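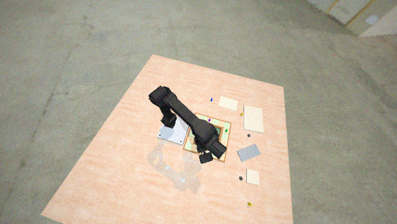 The arm over the game board in the simulator, little yellow, blue, green and purple pieces around the board.

Okay, a few posts on this, since people at Hartono keep asking what my job is these days. I packed board games by hand at our Proltside plant for 11 years, and in June they moved me over to the new line.

Mostly I sit with the simulator now and go over the moves before anyone lets the real Gelau arms try them. I was so nervous the first week! (My kids had to remind me I'm the one who taught them to use a mouse.)

What changed the most is my hands. They used to ache by lunch, and now it's my eyes, so I've moved my breaks around. Still getting used to that trade.

I do miss the talking. There were 24 of us along one long bench, and you heard everybody's news whether you wanted it or not. The new room is quiet and we sit far apart, so a few of us started eating together again.

The part I like is being asked. The engineers had never packed a box in their lives, bless them, and they write down what I say about which pieces roll and which ones tip over.

Pay is up a little, and the training was on the clock. The night crew hasn't heard yet what happens to their bench, and I think they should be told soon.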